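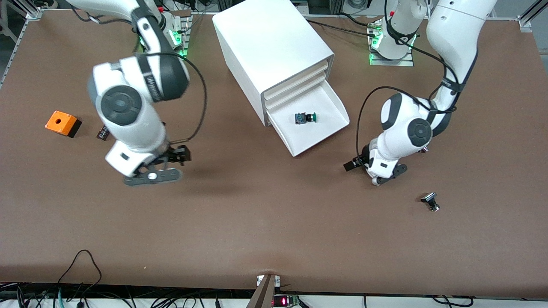
According to an unsigned comment in the visitors' book, the best part of the Kakden open day was being allowed to stand still and watch one job for as long as one liked. Several later entries say much the same, and the organizers have quoted the remark in their notices ever since.

The Kakden open day is a public demonstration of robot assembly work held at the Kakden workshop in Nirberg. It takes place in June and is free to attend. The workshop builds and tests two-armed work cells for light assembly, mainly the handling of small electrical parts such as switches and push buttons. The open day shows these cells at the stage they have reached, including tasks that do not yet run reliably.

History

The first open day was arranged for suppliers and was limited to 40 guests. It consisted of a talk, a tour of the machine hall and one short demonstration at the end. Guests asked for more time at the machines and less in the lecture room, and the talk was dropped the following year. After that the event was opened to the general public, with visitors let in by timed ticket in groups of up to 40.

A later change moved the demonstrations from a raised stage to the ordinary work tables in the hall. The stage had given a clear view from the back rows, but small parts could not be made out from there. The tables are lower and allow people to come closer, though the groups have to take turns.

Demonstrations

The main demonstration is known as the Rastogi task, after the project under which it was developed. It uses two white robot arms with parallel grippers, a brown work table, and a white cabinet with thin drawers. Small parts are set out on the table, and a drawer may be open with a part lying in it. The aim is to pick up parts, bring them together and put them away, with the two arms sharing the work.

The task is hard for reasons that visitors often find surprising. Parts can lie on their side or stand upright, and a gripper that suits one position may not suit the other. A drawer has to be pulled straight or it can jam. The arms also have to keep clear of each other and of the cabinet - a point the staff tend to bring up early, as it takes up much of the planning.

Each run is started by an operator, who also resets the table. Failed attempts are left to play out and are then repeated. Visitors may ask for a part to be placed differently before the next run, within the area the arms can reach.

A second demonstration, Stakomari, deals with sorting. It is shown on a screen beside a single arm and is aimed at school groups. Printed sheets explain the steps in simple terms, and children can put a set of cards in the order they think the arm should follow.

Attendance and records

Entry is capped at 200 visitors for the day. The workshop keeps a log of all Rastogi runs made in front of the public. By the last update it listed 612 runs, with a short note on the outcome of each. The log can be read at the front desk but is not published.

Access

The hall is on the ground floor and has step-free entry from the yard. Bags are left at the desk. Photography is allowed without flash.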